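Cable loop on the right arm, how much slack?
Posted 15/08/2019 by Zulema Carrasco

Setting up the two-arm kitchen cell again after a gripper swap. The right arm faults with a "lost tool" message whenever the wrist turns past 119 degrees. My guess is the gripper cable pulling at the plug. I've left it a generous loop – maybe too generous, given the toaster oven next door.
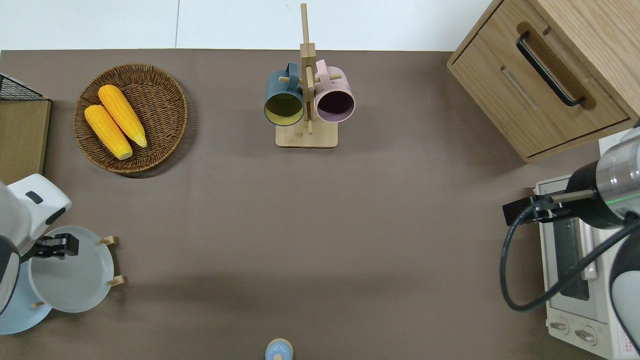

Right arm over the oven, left arm at the dish rack.

Casimiro Paredes wrote:
Too much slack, I'd say. A loop like that will find the nearest knob in the room and hug it. Clip it at the wrist and again at the elbow, then jog the wrist by hand at 6 percent speed.

Kęstutis Jõgi wrote:
Disagree. Clip it at the wrist and you've built a very small cable-breaking machine. I did that in April and the Tromeck cable lasted 60 hours. Leave the loop, check the plug. Did you reseat the one at the base too?

Zulema Carrasco wrote:
I reseated the wrist end. The base end I looked at sternly. It's the silver connector with the blue collar, and the cable comes to it across the mat, where everything gets dragged over it sooner or later.

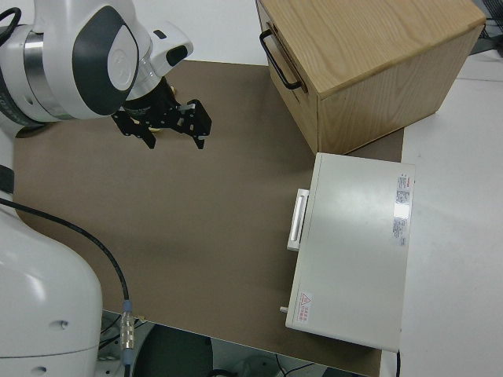 Sólveig Bjarnason: power down before you touch that collar, then turn it until it stops. Half a turn short feels tight and drops out on every big wrist move. And get the cable off the mat.

Casimiro Paredes wrote:
Fine, collar first. I still want a clip at the elbow.

Kęstutis Jõgi wrote:
Elbow I can live with.

Zulema Carrasco wrote:
Collar took most of another turn. Running the wrist test now, will post the log tonight.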